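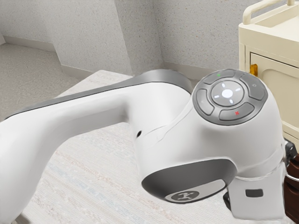

News > Automation > Service Robots

Wimness has released results from a chore benchmark that scores robot arms on small domestic and shop-floor jobs, and the figures suggest that machines remain well short of doing such work unattended. The company ran 2888 attempts in simulation across four tasks: opening a drawer, folding a hand towel, restocking a shelf and clearing a table. Of these, 2283 were scored as complete. The simulated room used for the drawer task puts a white arm over a large white table, with a cream cabinet behind it and an orange latch at the left edge of the drawer front. The latch caused more failures than any other single item in the benchmark, according to the report.

The tests were run by Sitetti, a contract laboratory, using control software supplied by Collet. Wimness set the scoring rules. An attempt counts as complete only if the task ends in the required state, nothing has been dropped, and the arm has not exceeded its contact force limit at any point. Partial credit is not given. A drawer left slightly open after being told to close it is a failure.

Drawer opening and table clearing had the highest and second-highest number of attempts. Towel folding had the lowest completion rate of the four, a result in line with earlier rounds. Cloth is difficult to model, and small errors in the first grasp tend to carry through to the last fold. Shelf restocking improved the most over the previous round, mainly on boxed goods. Bags and pouches were still handled poorly and account for most of the remaining errors in that task.

"The headline number is a simulation number, and it should be read as one," said Huệ Tiêu, who led the evaluation at Sitetti. "The arm starts from a known pose, the lighting is fixed, and there is no one walking through the room. A stockroom at 4 p.m. does not look like that."

Tiêu said the drawer failures fell into two groups. In the first, the gripper closed before it had reached the latch and came away with nothing. In the second, the grasp was good but the arm pulled at a slight angle and the drawer jammed -- a fault a person would correct by feel. The controller has no rule for backing off and trying again at a different angle, and it was stopped by the force limit instead.

Speed was recorded but not scored. The report notes that table clearing took several times longer than it takes a person, even where every item ended up in the correct bin. Wimness said it left speed out of the score to keep developers from trading care for pace, and that it may add a time limit in a later round.

A smaller set of trials on physical hardware is under way at a test site in Stornlow, where the arm works at a bench in a mock stockroom. Those trials cover shelf restocking and drawer opening only. Sitetti said the physical results will be published separately and will not be combined with the simulated ones. Early runs have shown a drop in completion on both tasks, the laboratory said, but it declined to give a figure before the set is finished.

The gap matters to buyers. Several retailers have asked vendors for arms that can restock overnight without a person on site, and the benchmark does not support that use at present. Under the current rules, one attempt in five ends in a state that somebody has to put right, and some of those states -- a jammed drawer, a carton on the floor -- stop the rest of the job. Tiêu said supervised use was closer, with one worker clearing faults for a group of arms, although the benchmark does not measure that arrangement directly.

Home use is further off. The household tasks in the benchmark use a single room layout with furniture in fixed positions, and Collet said its software has not been tuned for homes with pets, children or clutter. The firm has no date for a domestic product.

Wimness plans to open the next round to outside developers in July. The task list will stay the same, but cabinet positions and handle types will vary between attempts. The scoring rules and the full failure log from the current round are available to registered participants.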